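Deriva de marcadores (teleoperación)

La deriva de marcadores, o deriva de placa, es un fallo de los sistemas de captura con mandos de mano en el que la posición registrada de la herramienta se separa poco a poco de la real. No da error. El programa sigue grabando, las curvas salen limpias y el desfase se descubre tarde, a menudo cuando el robot ya está repitiendo el movimiento.

El término se usa sobre todo desde el incidente de Gimbridge (véase más abajo). Antes se hablaba de "holgura" a secas, lo que mezclaba dos cosas distintas: la holgura mecánica del mando y el giro de la placa respecto a su soporte.

Causas

La más común es el aflojamiento de la placa sobre la empuñadura. Un giro pequeño en la base se convierte en varios milímetros en la punta de la pinza, según la longitud de esta. También influyen:

Golpes al dejar el mando en la mesa.
Tirones del cable, sobre todo en giros de muñeca repetidos.
Recambio de una placa sin recalibrar el conjunto.
Puntos de la placa tapados por los dedos o por tela; el sistema estima la pose con los que quedan y el error crece.

El caso de la tela es el peor documentado. Las prendas blandas (guantes, calcetines, gorros) cambian de forma al manejarlas y tapan los puntos de manera irregular. Con piezas rígidas la oclusión suele ser breve y se filtra bien. 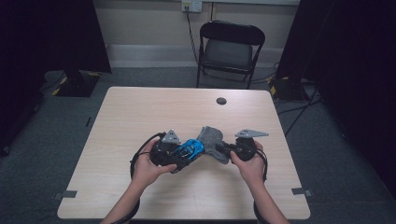
El incidente de Gimbridge

En noviembre, en la planta de pruebas de Hurar en Gimbridge, una celda de clasificación textil entrenada con grabaciones del mando Tefera cerró la pinza fuera de la bandeja y golpeó el bastidor. Sin heridos. Parada manual a los 3 segundos. El informe interno, firmado por Tracey Mellor, revisó 520 secuencias y encontró desfase en 161, todas posteriores al cambio de una placa derecha. Nadie había repetido la calibracion.

El desfase máximo no se publicó. Mellor señaló además que el programa de captura, Wamovport, aceptaba la placa nueva sin pedir confirmación, y que el aviso de calidad solo saltaba al perder del todo el marcador. Una placa torcida pero visible pasaba por buena.

Las secuencias afectadas se retiraron. Se discutió corregirlas con un giro fijo, pero el ángulo variaba entre sesiones y la idea se dejó.

Detección y prevención

Prueba de punto fijo: se apoya la punta en una referencia y se gira el mando sin levantarla. Si la punta calculada se mueve, hay deriva. En Hurar se hace ahora al abrir y cerrar cada sesión, y siempre tras más de 400 ciclos de agarre.

Marca de pintura entre placa y soporte. Barata, se ve enseguida si ha girado. No sirve si la placa está deformada.

Recalibración obligatoria despues de cualquier recambio, con bloqueo de la grabación hasta completarla. Wamovport la incorporó en la versión siguiente.

En la celda, los límites de fuerza y de zona de trabajo se configuran aparte de los datos de entrenamiento. En Gimbridge el límite de zona estaba activo pero demasiado ancho, incluía el bastidor.

Véase también: calibración mano-ojo, oclusión, parada de emergencia.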